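Mailer boxes: what folds, what tears
December 1, 2018

I ship small parts in folding cardboard mailers and order them flat. The last batch came from Sterkus, 37 pieces in two colors, white and a salmon pink that I did not ask for. They are the one-piece type: base, four walls, a lid, and tabs that lock into slots. No tape is needed if the tabs are cut right.

Vurneletti used to be my supplier. Their board was heavier and the score lines were deeper, so the panels went where you wanted them. They raised the minimum order to 300 in March and I don't have the shelf space.

Board and edges

The Sterkus board is single-wall. On the white ones you can see very faint corrugation lines through the top face. The pink has a matte finish that shows dust. The outside face is fine on both. The edges are the problem. A clean cut should leave the fluting closed up or at least square. On the pink box there is a raw edge, brown inside, with paper fibers hanging off it.
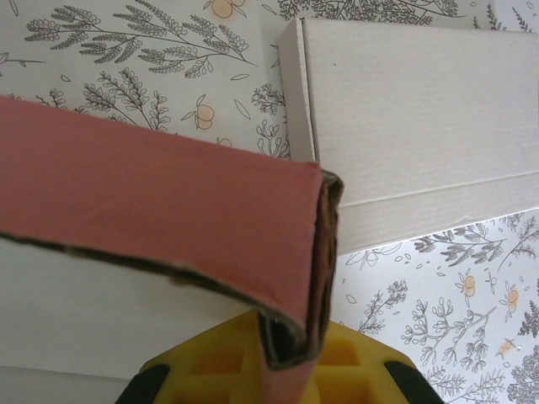

Folding order

I settled on the following after ruining 2 of them:

Crease every score line by hand before assembling anything. Fold past 90 degrees and let it come back.
Raise the side walls, then the front wall, and push the tabs down into the slots. If a tab resists, back it out and crease that line again. Forcing it crushes the tab and it will not hold after that.
Leave the lid until last. The lid flaps go inside the walls, and they bind if the walls lean in.

A bone folder helps on the scores. I use the back of a butter knife, same result. 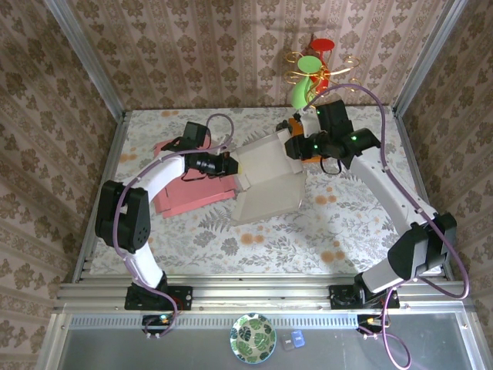

Storage is the other half of this. Flat mailers take up little height but a lot of area, and a half-folded one takes up more than a finished one. I fold in batches of 6 for that reason and put the rest back on the shelf. The table gets a cloth first. The one with the gray ferns and orange dots is from Munthorpe, and it keeps the white board from picking up marks. Pink pieces lie flat next to the white box being folded, tabs and all, and I do those second. The pink needs more care at the folds, so I would rather have the motion practiced by then.

For comparison I have also tried Buckley mailers. Slots too tight, good lid. I would buy them again if the slots were a hair wider.

Remaining question is humidity. Board kept in the garage went soft over the summer and the scores stopped holding a crease. The current lot is indoors, under the stairs, with a sheet of plywood on top to keep it flat. I will check it again in March.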